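Lellcombe Donation Box, Countertop Model

Item no. 2703
Updated 04/01/2025

The Lellcombe is a lockable collection box for charity counters, reception desks and fundraising events. It accepts coins and folded bills through a single slot in the lid. The body is powder-coated steel. The header panel takes a printed card with the name and registration details of the receiving charity.

Specifications
Capacity: 2000 mixed coins
Lock: cam lock, two keys supplied
Header card: one blank included, template on request
Seals: pack of 6, numbered
Finish: white or gray

Tastdale supplies the box assembled. Boxes ordered by the same charity can be keyed alike. State this on the order form, as locks cannot be changed after shipping.

Receipt books
Each Lellcombe ships with one Filip receipt book. Receipts are in duplicate and numbered in sequence. The white copy goes to the donor and the yellow copy stays in the book.

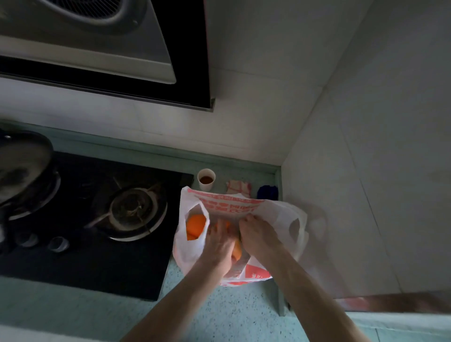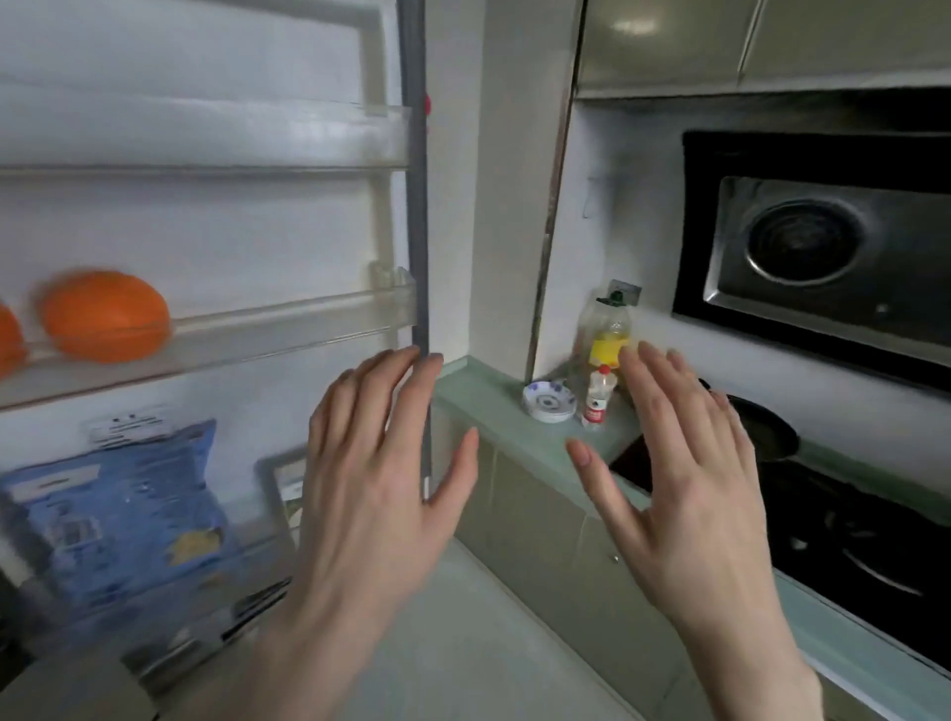
Ordering and delivery
Orders are packed at the Brallbridge warehouse. Registered charities may pay by invoice. The warehouse is closed for inventory during the first week of July, and orders received in that week ship the week after. Replacement keys are ordered by the number stamped on the lock face.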